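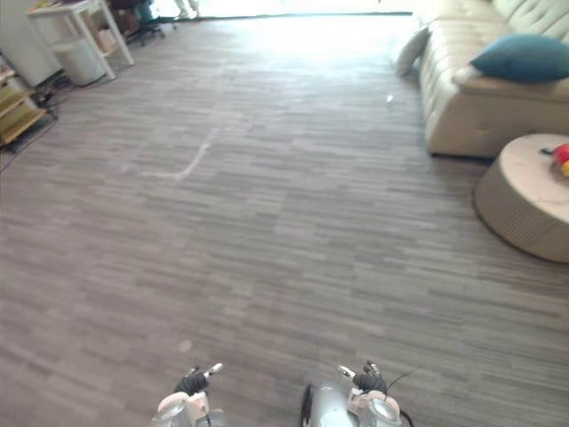
Figure 1. Carpet tile in mixed grays, laid along the length of a long room.

Papers > Interiors > Household Surveys
6 min read
Abstract Methods Results References

3.2 Floor covering and reported noise

The Garkamville survey asked 469 households how often they heard footsteps, dragged chairs or voices from the next room. Answers were given on a scale of 11 points. We sorted homes by the covering in the main living area: carpet tile, broadloom, wood or stone. Homes with two coverings in one room were placed with the larger area.

Households with carpet tile reported less footstep noise than those with stone. The gap for voices was small. Wood floors fell between the two, though answers varied a good deal by the age of the building, and the older blocks in the Potico district had thinner floors throughout.

3.3 Soft seating

Seating was recorded by type and cover – fabric, leather or other. Large padded pieces add soft surface to a room, but a leather cover reflects more high-pitched sound than an open-weave fabric does. We kept the two covers apart for that reason. 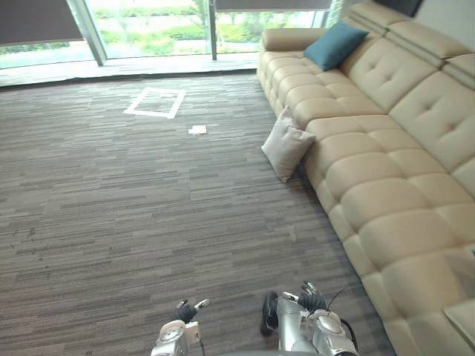 Figure 2. Tufted leather sectional in cream, with a teal-blue throw cushion.

Seating type had a weak link with reported noise once floor covering was taken into account. Four households changed their seating between the first visit and the June follow-up and were left out of Table 2. The Drusow data did not record seating at all, so no comparison was made.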